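Rovdale Block Set: Set-up and Care Guide
Section 4. Using the metal sorting bin 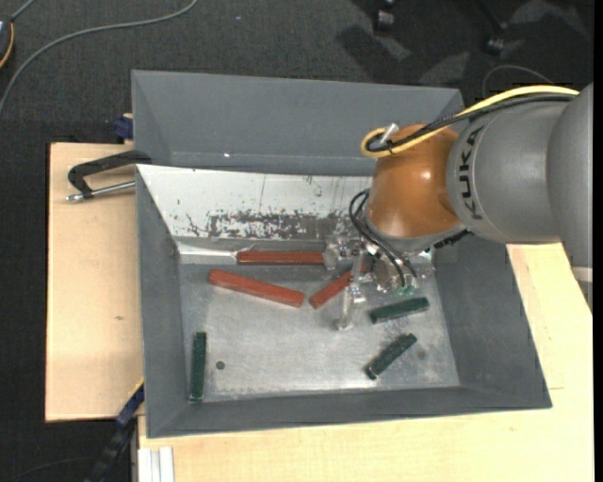

4.1 Before you start

Read this section first if the bin is new to you. Takes a few minutes. Part numbers are in the back, spare blocks too.

You need:
- the bin (sheet metal, sloping walls, flat floor)
- the long blocks, red and dark green
- a dry cloth, a damp cloth
- Baird mild cleaner, or plain dish soap
- the lidded tub the blocks came in

CAUTION: Bin edges are folded but corners can still be sharp. Gloves for lifting. Two people if you are moving it more than across the table.

4.2 Placing the bin

1. Clear the table. Bin weighs more than it looks, so no folding tables, no trolleys with loose wheels.
2. Set it down flat. Push on each corner in turn. If it rocks, slide one of the Kanness shims (bag 719) under the low corner and try again.
3. Leave 100 mm free on every side.
4. Turn it so the long block lane runs left to right in front of you.
5. Check the light. A lamp straight overhead makes bright patches on the metal floor and the dark green blocks get hard to pick out. Move the lamp to one side.

NOTE: Bare metal floor shines more near the front. Normal.

4.3 Checking the floor and walls

Do this every Friday, or before a long session.

1. Blocks out. All of them.
2. Wipe floor with dry cloth, back to front.
3. Look for grit along the foot of each wall. It collects there.
4. Run a gloved finger around any hole in the floor. Burr? File it flat, wipe up the filings.
5. Look over the walls. Chips, thin scratches and worn patches in a painted wall are wear, leave them. Flaking paint is different. Scrape off the loose bits and touch up with Jastby metal paint, let it dry overnight.

Do not repaint the floor. Paint makes the blocks stick and they dont slide back down the way they should.

Scratches in the floor: leave. Cloudy marks: damp cloth, one drop of cleaner, dry right away. If a mark stays after two tries it is in the metal and will not come out.

4.4 Putting the blocks in

1. Wipe each block. Dust shows on the red ones first.
2. Check the corners. A block with a crushed corner goes in the spares tub.
3. Lay them in by hand. Do not tip the tub out over the bin, it dents the floor and chips the blocks.
4. Spread them over the floor, flat side down. Any angle is fine. Mixed is better than neat for sorting work.
5. A block leaning on a sloping wall? Nudge it down till it lies flat.
6. Two blocks touching at the ends is OK. Stacked is not OK, take the top one off.

NOTE: Blocks lying right along a wall are harder to pick up. Fine for advanced practice. For beginners pull them in toward the middle.

4.5 Sorting by color

Simplest job first.

1. Choose a color.
2. Lift out every block of that color, one at a time, straight up. No dragging.
3. Set them down outside the bin in a row, ends lined up.
4. Other color next. Second row.
5. Put both rows back mixed, go again.

Once that goes well, alternate: one red, one green. Then sort by how they lie, the level ones first and the steep diagonals last.

CAUTION: Keep hands and sleeves out of the bin while anything else is moving in it.

4.6 Clearing up

1. Blocks out and into the tub, red at one end, green at the other.
2. Dry wipe floor and walls.
3. Lid on the tub. Press til it clicks.
4. Cover the bin if it stays out. Never store anything heavy in it, limit is 400 N on the floor panel.

4.7 Quick fixes

Block slides when you don't want it to: floor is not level, go back to 4.2 step 2.
Block sticks: residue from cleaner. Wipe with plain water, dry.
Green blocks hard to see: lamp, see 4.2 step 5.
Rattling: check the shims, one has probably worked loose.

Order code for a replacement floor panel is 1,449. Wall panels are not sold on their own.

Section 5. Storage and transport, next page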